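Picking parts for a quiet desktop — speaker notes
Vikas Rathore, 7 August 2021

Slot is 25 minutes plus questions. Skip the cooler section if the start is late.

Opening
Say what the talk covers: power supply, cooler, case fans, in that order. No graphics card section. People who came for graphics cards should hear that now.
My own machine is the one I'll keep going back to. Eight cores, one mid-range card, two solid state drives, no spinning disks. It sits on the desk about an arm's length from my ear, and that is why I started caring about noise.

Power supply
Start here because most people leave it for last and buy whatever fits the money left over.
The Veluris unit I bought in January has a fan that stays off under light load. It's a good supply. The trouble is the point where the fan comes on. Mine would start, run for a few seconds, stop, and start again all afternoon. A fan that runs slowly all day bothers me less than one that keeps changing its mind.
Ask the room who has a semi-passive supply. Ask whether they have found the switch on the back. On mine, turning that switch off fixed the problem.
Sizing: add up what the parts draw at full load, leave some room, stop there. My whole system peaks at 300 watts at the wall. I had been shopping for supplies more than twice that size.

Cooler
I tested two. The Cirnex is a single tower with one fan. The Shibata is a double tower with two, and it overhangs the first memory slot, so check the height of your memory before you order.
Under a long video encode the Shibata ran 9 degrees cooler. With both fans slowed to the same noise level the gap got smaller. For office work I could not tell them apart by ear or by temperature.
Price matters here. If you aren't encoding or compiling all day, the single tower is enough.
Mention mounting. The Cirnex bracket has four loose spacers and they will roll off the desk. Put the board on a towel.

Case fans
The Ulley case came with three fans, and the motherboard ran them from the processor temperature. Open a browser tab, the processor jumps for a second, every fan in the box speeds up. Change the source to the board sensor and add a delay. Mine is set to 16 seconds.
Show the fan curve slide. Flat line up to 60 degrees, then a gentle slope. Don't read the numbers out, they are on the slide.
Then the hum. At one speed the side panel picked up a vibration from the rear fan. I found it by moving the speed up and down by hand until it went away, then kept the curve out of that range. Rubber mounts helped a little.

If there is time
Coil whine from the graphics card. A frame rate cap cured mine. Ask for other people's experience, I have only had the one card do it.

Close
Parts list and settings are in the handout. Take questions.

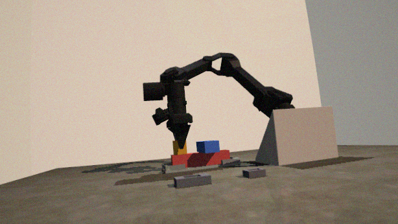 Do I need to replace the thermal paste every time I take the cooler off?
Clean off the old paste and put on fresh each time. The old layer has air gaps in it once it has been pulled apart, and a small tube is enough for several mountings.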